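Getting More Life Out of Your Backyard Games Bin

Summer is half over, and if your garage looks anything like mine, the games bin is a glorious mess by now! I love this job, I really do. Give me one free afternoon and a damp rag and I'm happy.

Start by dumping everything out on an old sheet or a big piece of cardboard. Small stuff like balls, pegs and birdies shows up so much better on a pale background, and you can drag the whole pile into the shade when the sun moves (it always moves). Toss anything cracked, then wipe down the rest with warm water and a drop of dish soap.

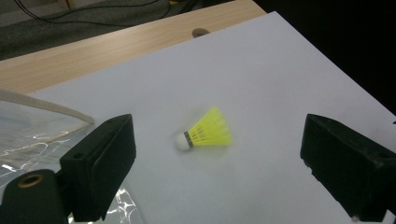

2 min read

Plastic birdies are tougher than the feather kind, but the skirts do get squashed at the bottom of a bin. Hold a bent one in warm water, never boiling, and ease it back into shape with your fingers. Then stand it on its rim to cool. I keep mine stacked in a tall chip can and they come out looking great in spring!

Rackets go on the wall. I put up 4 coat hooks in February and it's the best thing I've done in that garage, because the strings stay clear of the rakes and everybody can reach.

Nets are the tricky one. Dry them all the way first, even if it takes until the next day, then roll them around a pool noodle and tie both ends with a strip of old T-shirt. No more tangles! Loose stakes can live in a sock clipped to the roll.

For wooden mallets and croquet balls, rub on a little mineral oil with a soft cloth, leave it overnight, and buff. The colors come up so nicely that you'll want to go set up the wickets right then.

Posted 28 July 2023 in Garage & Yard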